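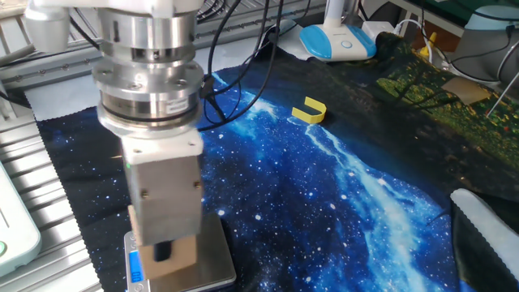
3.2 Backing cloths and small goods

Home | Issues | Authors | Search

Portion weighing at the bench depends on a level, quiet surface. The Druritdale set holds 224 small items, each weighed 4 times on a kitchen scale with a steel platform.

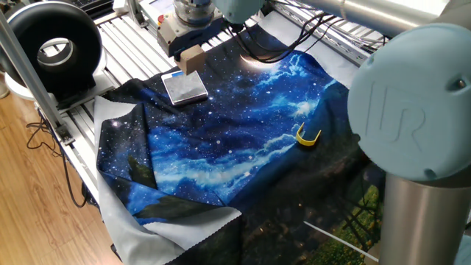
Figure 2. Printed night-sky cloth on the bench, with a small tan block just above it.

Cloth backings were compared with bare board by Lemma and Illés. Printed fabric hides marks well, but it creeps. Along the left side in Figure 2 the cloth is bunched and its pale unprinted border curls upward – a fold of this kind under one foot of a scale would tilt the platform. Cloths were therefore pulled flat before each weighing, and readings above 500 g were left out.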